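Posting a few notes on how we teach the arm at the Ellik site in Sirnville. People keep asking whether we program it. For this job we mostly don't. We show it.

The job is taking apart old desktop computers. Cases come in on pallets, all mixed. Parts that still have value get pulled, the rest goes to metal. The steps are easy for a person and very hard to write down as coordinates.

There are 2 ways to show a step. One is hand guiding: you put the arm in free mode, hold it by the wrist and walk it through the motion. The other is remote: you sit at the station with a hand controller and the arm follows.

Hand guiding is good for big moves. Getting from the parking position to above the case, for example. It is bad for anything that needs a light touch, because your own weight ends up in the recording.

So inside the case we go remote. Memory modules are the current task. Approach from above, line up with the row, come down slow, grip, pull straight up. If you pull at an angle the module binds in the slot and the demo gets thrown out.

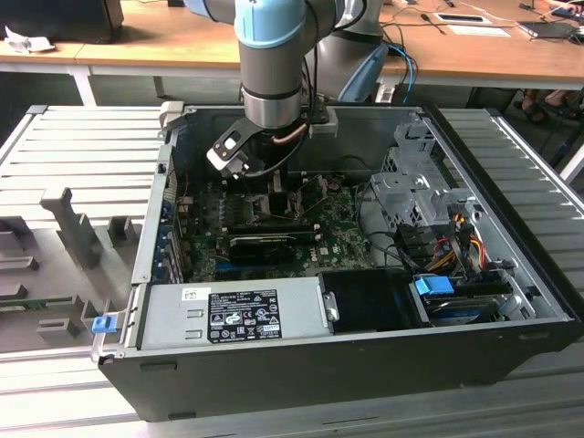
Taltari replied to the last post asking why we don't just use a camera and a CAD model of the board, and said their shop got memory removal working that way with no demos at all.

It's a fair point. If you see the same model of computer all day, do that. Our pallets are mixed, and we don't have drawings for most of what comes in. Showing the task on a new layout takes less time than modeling it.

Numbers, for those who asked. We recorded 400 demos of the memory pull before the first training run. We are at 1,012 now. The last 100 were all corrections, where the operator takes over partway through a bad attempt and finishes it.

The corrections helped more than I expected. Early demos were too clean. The arm had never been shown what to do when it came in a little off to one side, so it would just keep pushing.

One thing to watch: operators have habits. One of ours always paused before closing the gripper. The arm learned the pause. We trimmed those recordings and trained again.

Next is cables. The Mangubat controller gives some force feedback, so we'll try it on connectors in January. Will post how it goes.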